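Why Do Shoes Need a Shelf?

Most people take off their shoes when they come home. If everyone drops them by the door, the floor fills up fast and somebody trips. A shoe shelf gives each pair a place to stay.

Shoes also need air. Your feet sweat all day, and some of that sweat soaks into the lining. An open shelf has gaps where air can move, so the lining can dry before you wear the shoes again. A closed bag holds the damp in, and the shoes start to smell.

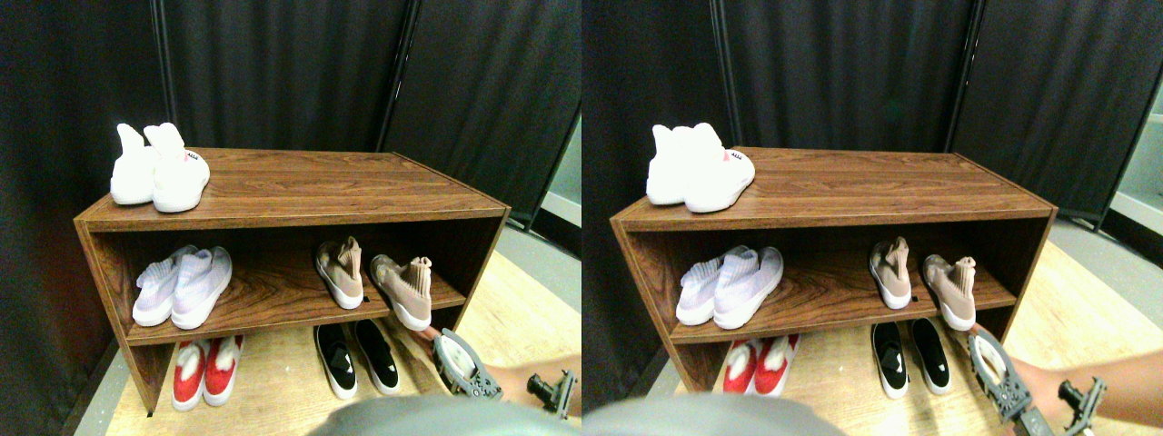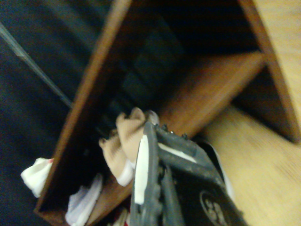

Putting shoes away is a kind of sorting. First find the two shoes that match. Then decide which level they should go on. You can sort by color, by owner, or by how often you wear them. On the shelf in the first picture, the white sneakers are on top, the beige shoes are on the middle level, and the red and white shoes are on the floor underneath. Toes can face out or in, but most people like one direction for the whole shelf.

Soft shoes take more care. Some have a stretchy knit collar that fits around your ankle like a sock. Hold a shoe like this gently and set it down on its sole. If you push it in sideways, the knit can bend and crease.

Try it at home

Mackenzie Lachance teaches second grade in Stelside, and her class does this every August. Pick 3 pairs of shoes and mix them up on the floor. Match them, then line them up on a shelf. Muddy shoes should be wiped and dried first.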